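About us

Vundmont is a laundry and linen service that got slightly out of hand. Kanchan Shakya started it in a unit behind the bus depot in Lundutthorpe with 2 washing machines and a van that only liked turning left. We now wash, dry, press and fold for care homes, guest houses and a good many ordinary households, and the van has been replaced by one with wider interests.

If you've come to this page to find out whether we are a robot company, the answer is partly, and only on the folding side.

How we got here

Washing has been done by machines for a long time and people have stopped writing worried letters about it. Folding hasn't. Up to last spring every garment that left our building had been folded by a person standing at a table, and the person's back knew all about it. Manju Kanaujia, who ran the evening shift at the time, kept a tally on the wall for one week in January and got to 1448 items. She then sat down in Kanchan's office and declined to get up until something was done.

What was done was Sengar. Sengar is our folding and putting-away programme, named after the street where Vivek Kushwaha was living when he wrote the first plan for it. He would have preferred something with a number in it. Sengar learns from people handling real clothes in real rooms, on beds that have quilts on them, because that is where most of the nation's clean washing ends up. We did try a nice flat white table first. It went beautifully, and then we showed it a bed.

Trousers are the current subject. Towels took 4 months and we were told they were the easy one.

Black hand-held grippers, a patterned quilt and the clothes on it:

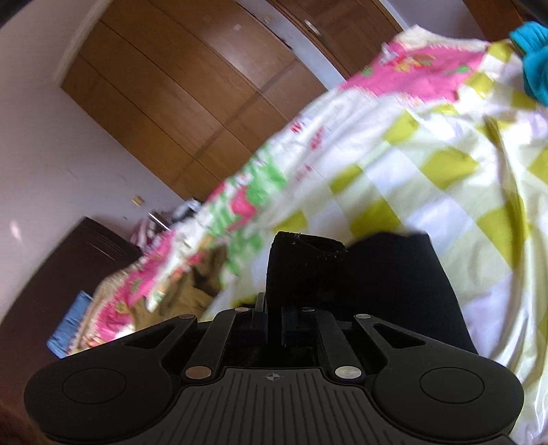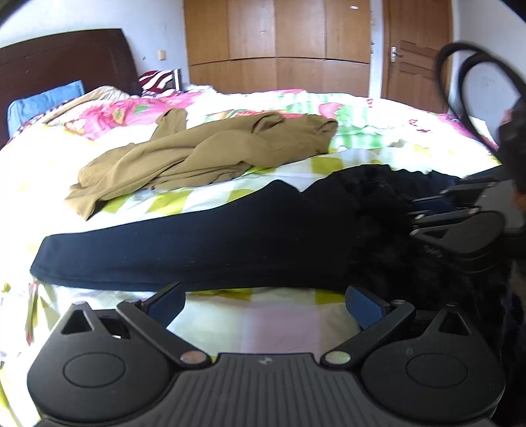
What it has changed for the people here

We said at the start that no one would lose their job to Sengar, and no one has. We put that in writing, on the advice of Bujar Jurić, our shop steward, who has heard people say things before.

The jobs themselves have moved about a bit. Manju no longer folds for a living. She teaches folding, and has discovered that she has strong opinions about sleeves. Three of her old team work with her as demonstrators, at a higher rate than they had on the tables, and they do it in shorter spells with a chair nearby. The rest of the evening shift now finishes at 8.30pm instead of 10, on the same pay, and the only complaint so far has concerned the bus timetable.

It hasn't all been lovely. The early version at our Brekgate site sorted quickly and wrongly, and for a fortnight one guest house received almost nothing but pillowcases. People were put out at being asked to watch a machine do badly what they could do well, and they told us so at some length. We ought to have asked them before we bought anything. We now do, and every change to the line gets a trial on a shift that has agreed to it, with a stop button that anybody may press without filling in a form.

Fussy work is still done by hand. Pleats, baby clothes, anything with beads, and the tablecloth belonging to a certain hotel go to the back table, where Sengar isn't invited.

Who we are

Kanchan Shakya, founder. Still does the Brekgate run when we're short.

Manju Kanaujia, head of handling. Sleeves.

Vivek Kushwaha, automation. Please don't send him trousers, he has plenty.

Vikas Rastogi, customer accounts. The voice on the phone, and the author of the apology about the pillowcases.

Bujar Jurić, press room and shop steward. Reads everything before it goes on this page, including this.

Coming to see us

The Lundutthorpe counter is open from 7.30am. Visits to the folding side can be arranged through Vikas, who will ask you to wear flat shoes and leave your own ironing at home. If you'd like to work here, ask for Manju.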